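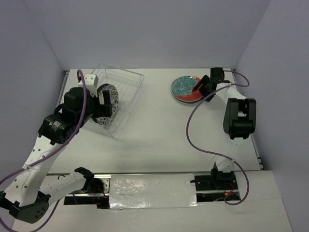

Chaminda Weerasinghe
bench tech, Kekomow cell

December, 4:10 pm. Plate racking, left arm fault again.

Run 46 of the Mondal set. Left gripper lost grip force partway through an insert, controller threw a torque fault on the wrist and the arm went limp for a moment before the brakes caught. Plate ok. Hand was outside the rail, luckily.

Log: 19 wrist faults since the Trultix firmware went on, all left arm. None on the right. Wrist temp looks normal in every one so I dont think its heat.

Suspect the cable. It gets tight over the wrist block when the arm reaches the far slots – wiggled it by hand with motors off and the encoder dropped out twice. Reseated the connector, added slack, cable tied looser. Ran the reach slow, no dropout, but thats only a few minutes of testing.

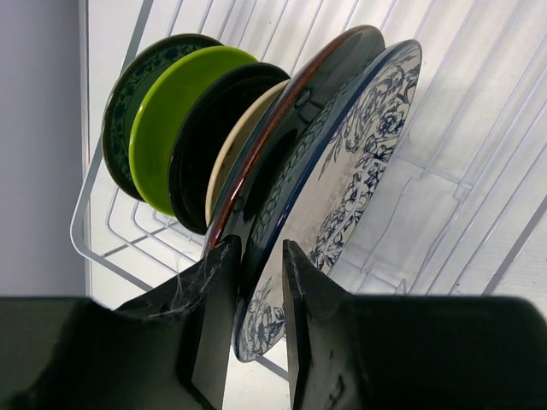

Flurina Hubmann: Slack won't fix a bad crimp. Swap the whole cable before anyone runs full speed, and please log the brake delay as its own safety item. I'd like that number before the firmware gets blamed.

Fair. Delay from the log is 300 ms. Too long with a plate in the air. Entered as ticket 726, seperate from the cable one.

Spare is on the Dukport shelf, wrong length I think, need to check. Speed cap stays on both arms till then.

TODO: meter old cable pin by pin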